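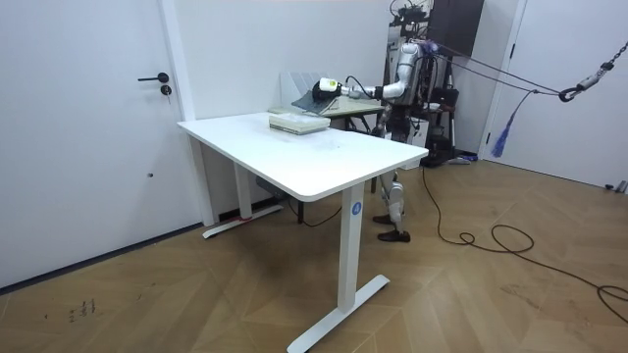 I have wanted a standing desk for years, and after a lot of dithering (my family will confirm!) I finally ordered the white Brarnik. I've had it since January, so I feel I can give it a fair shake now. The rounded corners are kind to the hips, the top gives me plenty of room for my bookkeeping, and the two legs stay steady even when I lean on it, which I do more than I should.

My one real grumble is the finish. White shows every smudge and scuff, and I've gone through a whole bottle of spray cleaner trying to keep up with it. A damp cloth gets most of it, but not all.

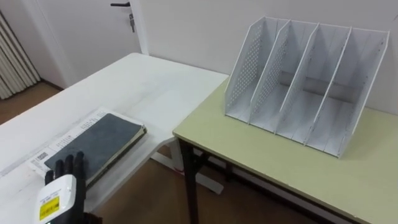 Will it hold heavy books without wobbling?
At sitting height it holds a big pile of hardcovers with no trouble, and raised all the way there's only a little sway if you type hard.

I paid extra for delivery and was glad of it, as those long T-shaped feet are awkward to get up a staircase. I looked at the Narkard too, but the top felt thin to me. I'd buy the Brarnik again, though I might ask for a darker color! 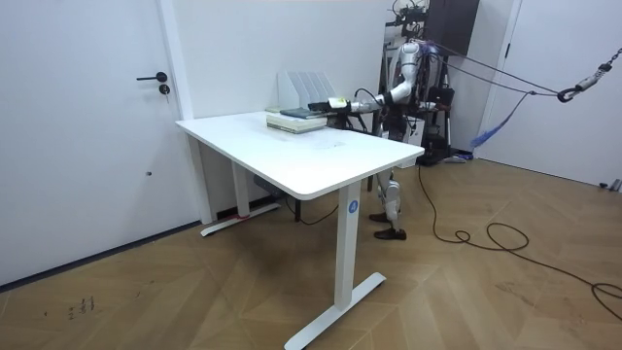 Books on the Brarnik, with a slotted file organizer at the back.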